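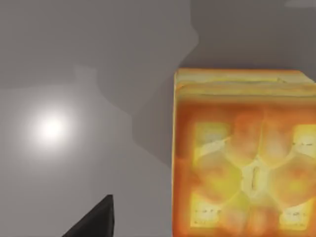

How long should a first improv set be when the group has never played for strangers?

Asked in: Performing > Improv and sketch
Viewed 736 times, 2 answers

We are a group of amateurs in Gedholm and we practise improv since last winter in a room above the library. In July we are invited to play at the small stage festival in Arkberg. The organiser offers us a slot of 37 minutes, which I find a strange number, but it comes from how they divide the evening between the groups.

Until now we have played only for our friends and families, and never longer than 10 minutes without a break. There are six of us. Two are very quick and funny, the others (I am one of them) need more time to enter a scene. My fear is that the quick ones will carry everything and be exhausted in the middle.

My questions are: should we fill all the time or ask for less? And is it better to play many short games, or one long form where the scenes are connected? We also have one written sketch which we know well. Is it allowed to mix it in, or will the audience feel cheated?

Thank you in advance, and excuse my English please.

Answer 1 (marked as helpful)

I have played in Arkberg two times, with a different group, so I can tell you how it was for us. The audience there is friendly but they sit at tables and they talk a little at the beginning. Do not start with something quiet. Our first scene was two people waiting in silence at a ferry, and it was completely lost.

For the time, I would ask the organiser if you can play 25 minutes. They said yes to us without any problem, and the next group was glad to have more time for their microphones. A short set which ends while people still laugh is better than a long one where you look at the clock.

I would take short games for the first half, with all six of you on stage in the opening one, so that the slower players have already spoken once before it becomes serious. After this you can do a series of scenes from one suggestion. Decide before who makes the edits. In our group everybody was too polite to cut a scene, and one about a dentist lasted forever.

About the written sketch: please say to the audience that it is written. You can put it at the very end or the very beginning. If you hide it between improvised scenes people notice, the rhythm is different and the sentences are too clean.

Also ask about the light. In Arkberg the technician will make a blackout for you if you agree on a sign, but you must find him before the doors open at 19:00.

Answer 2

Play the whole slot, you will learn more. We did the open evening at Vidmar with almost no practice and it was fine.

Comment from the person who asked: Thank you both. I wrote to the organiser and we have now 25 minutes. We will put the sketch first. Does somebody know if there is a place to warm up, or do we have to do it in the street?

Comment: There is a corridor behind the bar. It is narrow but nobody will hear you.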